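Subject: Re: chopsticks and skewers by the sink
From: Aiman Yeoh

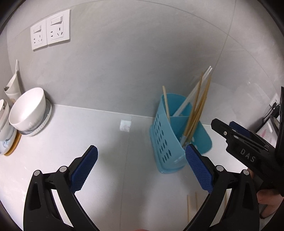
I went through the chopsticks last night and would rather sort this out before we order more. Yoga wrote:

> The holder on the counter is packed again and I can't get
> one pair out without pulling up three others. Can we move
> the skewers somewhere else? Also, are we keeping the pale
> chopsticks or going back to the tan ones? Khoo has a bag
> of 50 pairs on sale until the end of March.
> Yoga Sitompul

Yes to moving the skewers. We only use them for the grill nights, so they can go in the long drawer with the foil. The divider in the blue holder is there for a reason - chopsticks on one side, and the other side free for spoons.

On the pale ones, I'd keep whatever is still straight and toss anything split or fuzzy at the tip. I don't mind mixed colors as long as the two are the same length. Fifty pairs is too many for our kitchen. Gendton sells packs of 4 pairs and I'd start with three of those.

Please don't leave loose chopsticks lying on the counter either. They roll behind things. If you aren't sure one is clean, wash it again and stand it in the holder, tips up. The holes in the front let some air in, but it still needs a rinse at the bottom every week or so.

The blue patterned dishes can stay on the round tray. I'll do the drawer after dinner, around 8.

Aiman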